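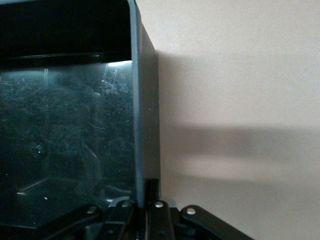

Gripper and the black bin, wrist camera. Look at those scratches

Friday, November 29, 2019

Home late, feet dead. Open day at Fandel, went with Celeste Gaete after lunch. Parking awful, walked from the Pretov lot in the wind. Nearly 40 people in one hallway and a single coffee urn, empty by two.

Robot demo was the good part. Smaller arm than I expected, quiet too. The guy running it talked so fast I lost half - something about 2000 picks on one set of fingers, then they swap them. Celeste asked what happens when it misses. It tries again, he said. She wrote that down, underlined it.

Didnt get to the Nasrallah talk, room was full. Stood by the door for 8 minutes and gave up.

They want us back in April to see the bigger line. Must email Celeste the dates, and find my other glove - think its in her car. Bed now, alarm at six agian.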